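Flestholm Community Workshop: Opening-Up Checklist, With Comments

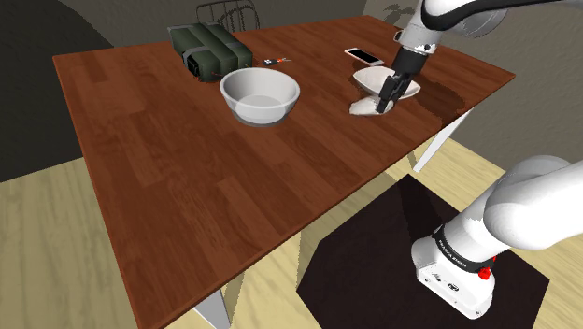
Page 7

Checked and commented by Tamás Vörös, July

Good morning to whoever has the keys after me! I have gone through the old sheet line by line, kept what was useful, and put my comments underneath each item, because a bare tick never told me very much when I was new. Take your time over it. The whole round takes me 18 minutes when I don't stop to chat, and I nearly always stop to chat.

1. Front door and porch
Door opens fully and stays open on its hook: OK
Mat flat, no curled corners: OK, replaced
Porch light working: OK
Comment: The old mat had been curling for ages and I caught my own toe on it more than once, so I've put down the heavy one from the Skultbridge room (they have carpet there now and didn't want it). If it creeps toward the step, pull it back and press the edges down with your foot.

2. Exits
Back door unlocked from inside before anyone comes in: OK
Side passage clear to the gate: NOT OK, cleared during visit
Exit signs lit: OK
Comment: Somebody had leaned three lengths of guttering along the side passage, very neatly I must say, but a passage is a passage. They are now behind the shed. If they're yours, you are welcome to them, and please don't bring them back the same way.

3. Fire equipment
Extinguisher by the sink, needle in the green: OK
Extinguisher by the back door, needle in the green: OK
Fire blanket in its pouch, tapes hanging down: OK
Smoke alarm tested: OK, very loud
Comment: Do warn people before you press the alarm. I didn't, and poor Mrs. Somogyi dropped a full cup of tea. She was very gracious about it. The service label on the back door extinguisher is getting faint and I have asked for a fresh one.

4. Electrical
Cords and plugs looked over, no splits or scorch marks: 1 item removed
Extension reels fully unwound when in use: OK
Main switch cupboard clear in front: OK
Comment: The gray desk lamp has a split where the cord goes into the base, so I've tagged it and put it on the high shelf in the office. Please leave it there, even on a dark afternoon when you'd love a bit more light. I know it's everybody's favorite lamp – it's mine too – and I'll fix the cord properly when I have the part.

5. Tables, benches and stools
No rocking when leaned on at each corner: OK
Edges free of splinters: one spot sanded
Stools, all screws tight: 3 tightened
Comment: Lean on the corners with your weight, don't just give them a polite pat. The stools work loose quicker than you'd think, especially the tall ones that people like to swing on while they're listening.

6. Chemicals and finishes
Cabinet locked, key in office: OK
All containers labeled: NOT OK
Oily rags in the lidded metal can: OK
Comment: I found a jam jar of something clear with no label at all. It may well be water, but I wasn't about to sniff it to find out, and neither should you. It has gone into the cabinet with a "do not use" note. Please write on your jars, even if you're only popping out for a sandwich.

7. First aid
Box in place, in date: OK, except eye wash
Accident book and pen present: book yes, pen no
Comment: Two bottles of eye wash run out at the end of the summer, so I've put in an order for more. The pen has wandered off again. I've tied a new one on with string, a good long piece so left-handers can reach.

8. Water and heating
Hot tap not scalding: OK
No drips under sink: slow drip, bowl placed
Heater guard fixed: OK
Comment: Empty the bowl when you lock up, please. The plumber from Plolasel is coming at 9:30 in the morning, and whoever is in should show him where the shutoff is, behind the left-hand panel.

Still to do
Fresh label for the back door extinguisher
New cord for the lamp
Sink drip
Eye wash

Initial the sheet when you've finished and hang it back on the nail inside the office door.

T.V.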